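Chapter 6

Clearing the Surface

What this chapter covers
What people mean when they say a table is clear
The catch-all box and why it fails
Sorting by use and sorting by type
A test you can run at home

Key terms: working surface, parking, catch-all, landing spot, return rate

Most books on household order begin with a promise. Clear your table, they say, and your mind will follow. You may have read one of them. You may even have cleared the table, and found a week later that the mail, the tape, the dead batteries and the good scissors had all come back. This chapter makes no promise about your mind. It asks a smaller question, and one that can be checked: when an object is taken off a table, where does it go, and does it stay there?

The question matters because the usual advice skips it. In the popular Flasberg method, which you met in Chapter 4, the reader is told to remove everything, wipe the surface, and put back "only what earns its place." The phrase sounds firm. Try to use it and it goes soft. Does a pencil earn its place on a kitchen table? It does if you write your grocery list there. It doesn't if you write the list on your phone, though you may still want a pencil near the phone. The method gives no way to decide, so each reader decides by mood, and the mood on cleaning day is stricter than the mood on any other day.

Parking

We will use the word parking for what happens when a person sets something down with no plan to leave it. Keys are parked. So is the bill you mean to pay after supper. Parking is often treated as a bad habit, and a good deal of the writing on the subject scolds people for it. We see little reason to. A flat surface at waist height, close to the door, is going to be parked on. Telling a family to stop is about as useful as telling them to stop sitting in the most comfortable chair.

What can be changed is how long a thing stays parked. Roscoe Szabo kept a record of his own dining table for nine days in June, writing down each item when it arrived and again when it left. He had expected his children to be the problem. By his own tally they cleared their things fairly fast, mostly because they wanted them again. The items that stayed longest were his: a tape measure, a warranty card, a bag of picture hooks. He had no drawer for any of them. One household proves nothing about yours, and a man who is writing down what lands on his table may well behave better than one who isn't. Still, his record points somewhere useful. The objects that stayed were the ones with no landing spot.

The catch-all box

The standard cure is a container. Stores sell them in every size, and the Plurnent line of desk trays, which several of our students own, comes with a leaflet explaining that a tray "gives loose items a home." Be careful with the word home. A tray gives loose items a boundary. The bill inside it is still unpaid, and it is now under the tape measure.

A box does do some things well. It keeps small parts from rolling off the edge. It can be lifted in one move when the table is needed for dinner. And it makes a mess look smaller, which may be the main reason people like it. Whether it makes anything easier to find is another matter, and the answer depends on how deep it is and how many kinds of things go in. With walls low enough to see over and one kind of thing inside, a box works. Add a second kind and it starts to slow you down. By the time there are five, you will tip it out on the table to find what you need, and the table will be exactly as it was. 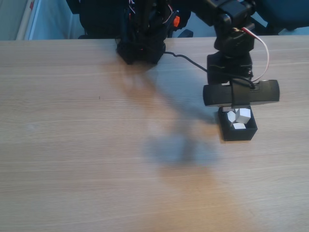

Figure 6.1 A small open black box on a light wooden tabletop.

Look at the box in Figure 6.1 and decide what you would keep in it. Most readers answer quickly. Then ask what you would do with the next item that didn't fit your answer. If you would drop it in anyway, you have described a catch-all, whatever name you gave it.

By type or by use?

Two rules for filling a container are in common use. Sorting by type puts all the pens together. Sorting by use puts a pen with the stamps and envelopes, on the grounds that these are needed at the same moment. The Benavides handbook favors type and the Murnumen course favors use, and each is quite sure of itself. Neither, as far as we can find, offers more than the stories of satisfied customers. People who were not satisfied rarely write in.

Our own view is cautious. Sorting by use seems to suit jobs that are done in one place and done often. Sorting by type seems to suit supplies shared by several people, who would otherwise raid each other's kits. We would not push either rule further than that, and you should be ready to drop it if your own record says otherwise.

Before you read on

Choose one table you use daily. Keep a list for four days of what is set down on it and what is taken away. Don't tidy more than you normally would. Mark any item that leaves and comes back, and note where it had been in between. Bring the list with you to Section 6.1, where we work out a return rate and look at what that number can and can't tell you.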